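Jevham Bedroom Ventilation Retrofit
Progress report to Viner, second reporting period
Submitted Fri 2 June

Status

The work remains on schedule for the homes in the east half of the Jevham estate. The west half is behind by one installation cycle. Spending is within the approved budget, with one request for a transfer between lines, set out below.

Work completed

Trickle vents have been fitted to the bedroom windows of 330 homes out of the 500 covered by the grant. Each vent was checked for free movement of the shutter and for a continuous seal along the top rail. Homes with the older steel window frames were left until last in the sequence, as the frames need a wider cutout and a different backing plate. The supplier, Jarman, delivered the first batch of backing plates with the screw holes drilled on the wrong side. The plates were returned and replaced at no charge, but the delay accounts for most of the slippage in the west half.

Door undercuts were made where the gap between the bedroom door and the floor finish was too small for transfer air. In homes with new carpet the undercut had to be repeated after the carpet was laid. Future work orders will state that doors are not to be trimmed until the floor is finished.

Bathroom extract fans were commissioned at the same visit. Two faults came up repeatedly: flexible duct crushed behind the joists, and backdraft flaps painted shut from an earlier redecoration. Both are now on the pre-visit checklist.

Monitoring

Humidity and temperature loggers are in place in the occupied homes that agreed to take part. The Trarine data platform received 1,321 complete daily records in the period. Records with gaps were excluded from analysis but kept in the archive. Most gaps trace to loggers placed inside a closet or behind a headboard, where the radio signal was weak. The placement guide has been revised and now asks for the logger to stand on an interior wall at shoulder height, clear of curtains.

Overnight humidity in bedrooms fell after the vents were opened, with the clearest change in homes where the bedroom door is kept shut. Results for homes with open doors are mixed and do not yet support a conclusion. Outdoor conditions were mild for much of the period, and a heating-season comparison is needed before any figure is used in public material.

Condensation complaints are logged separately by the housing office. The two logs use different address formats — one by unit, one by stairwell — and matching them has taken more staff time than planned.

Budget

The transfer requested is from the travel line to the data line, to cover the address matching. No increase in the total is sought. The contingency line has not been used.

Next period

Remaining west-half installations will be finished before the end of August. A revised resident leaflet is being drafted. It covers when to close the vents, how to clean them, and why wardrobes and beds should stand a little away from outside walls. The section on bedding advises folding the covers back in the morning so that moisture held in the mattress can escape before the bed is made.
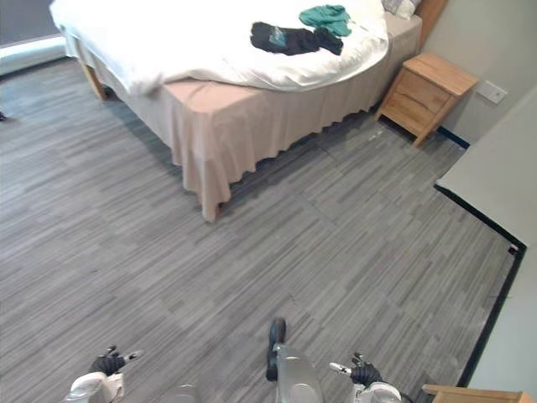
Duvet and bed skirt. 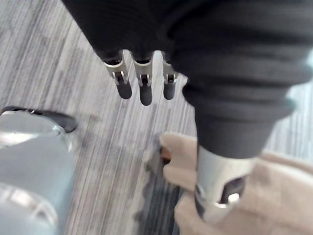
Viner replied that the transfer between lines is acceptable in principle, but asked for the address matching to be costed as a separate item in the next claim. It also asked whether the open-door homes could stay in the monitoring group through the heating season, and whether Jarman has confirmed in writing that the remaining backing plates are drilled to the corrected drawing.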